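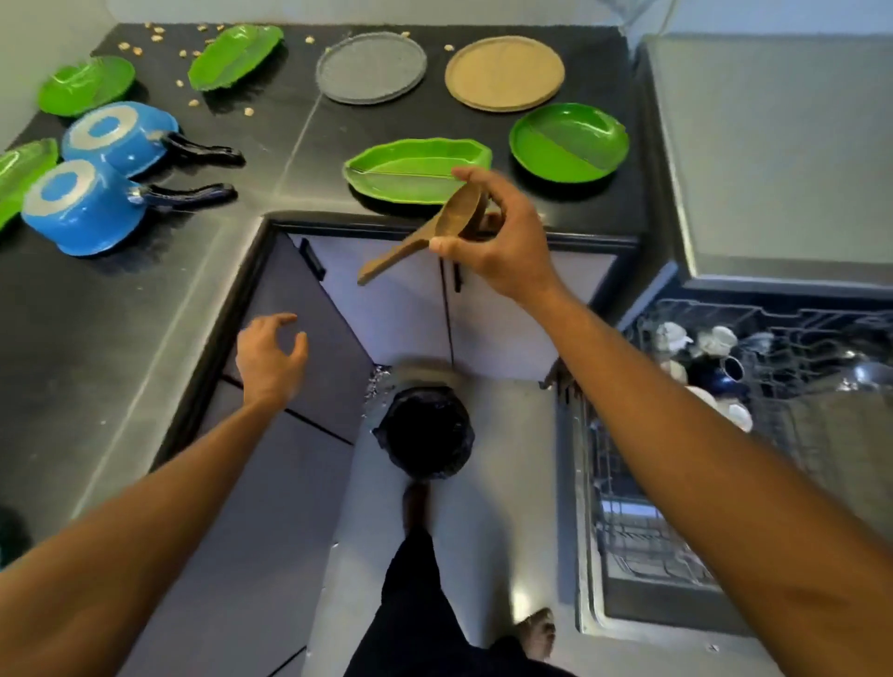

Colis is a software tool for people who teach robots by showing them human work. It takes a long recording from a head camera and cuts it into short pieces of action, and for every piece it writes which hand was active, which object was touched and where the hand was holding it. In our kitchen recordings the difficult part is seldom the large movement. When a right hand pinches a wooden spatula near the place where the handle meets the head, and the left hand waits with loosely curled fingers, a simple detector gives both hands the label "active". Colis keeps two separate tracks, one per hand, and the left one stays "free" until there is real evidence of contact.

The product is made by Ulden, and version 6 is available from May 6, 2023. Customers with a valid license can download it from their account page. The project format is the same as in version 5, so old projects open without conversion, but the first opening takes longer because the index is built again.

What the software does

Colis has four modules. They can be used together or one at a time from the command line.

Cutter finds the start and the end of each action. It looks at hand speed, grip shape and the change in the objects near the hand. The minimum length of a piece can be set per project. We recommend to leave the default value for the first run and to change it only after you have looked at the result.

Grip estimates the type of grasp and its position on the object. A pinch on the handle and a pinch at the joint are stored as different grasps. For tools this difference is important, as the planner must know how much of the tool is left free in front of the fingers.

Shelf keeps a list of objects that were seen and are now out of view. The head of the wearer turns often, and without such a list every dish would receive a new number each time it comes back. Shelf also has to deal with objects of the same kind. Several green leaf-shaped plates on one counter are a normal case for it, and also saucepans which lie upside down, where only the base and the handle can help. Bases with rings were often called "lid" in version 5. This is corrected.

Bridge exports the result to a motion planner. It writes the hand path, the grasp and the object pose in one file per piece. A ready connector for the Farquharson planner is included. For other planners there is a plain text format, described in the manual.

New in version 6

The object vocabulary for kitchens now has 207 classes. Divided plates, trays with a raised rim and pulled-out dishwasher racks are separate classes now. Before, the rack was part of the dishwasher, and small cups inside it were frequently lost.

Dark surfaces are handled better. On a black countertop, the visible seams between slabs were sometimes taken as the edge of an object. There is a new option called "surface lines" in the Cutter settings, and it is on by default. If you work with wooden tables you may turn it off, and the processing will be a little faster.

The body of the wearer is masked. Feet and legs that come into view when the wearer looks down are no longer offered as objects. The mask can be shown in the review window with the M key.

The review window itself was changed after comments from the users. The two hand tracks are placed one over the other, and the text can be made larger. Corrections are saved immediately; there is no save button anymore.

How it was tested

We checked version 6 on 1220 pieces of kitchen work, all labeled by hand in our office. The labeling and the comparison were led by Akash Gautam, who also wrote the test chapter in the manual. The full table of results per class is in this chapter, with the weak classes too. Thin transparent objects and crumpled foil are still weak. For these we advise a manual review.

The exported paths were tried on the Fuseck two-arm stand. Please note that Colis does not check if a path is safe for your robot. Speed limits, collision checks and the emergency stop stay in your planner and controller.

Requirements

Colis runs on Linux. A graphics card is necessary for Grip and Shelf, while Cutter and Bridge can work without it. The installation needs 26 GB of free disk space, and the recordings need their own space in addition. Camera calibration must be given in the project file. When it is missing, Colis opens the project but Grip stays disabled.

Licenses

A license is valid for one workstation and includes all four modules. It can be moved to another machine from the account page. Universities can ask for a teaching license, which has the same functions but does not allow commercial use of the exported files. Updates are included until the end of December. After this date the installed version continues to work, and an extension can be ordered separately.

Before ordering, you may send us a short recording from your own setup. We process it with default settings and send back the project file, so you can open it in the free viewer and judge the result.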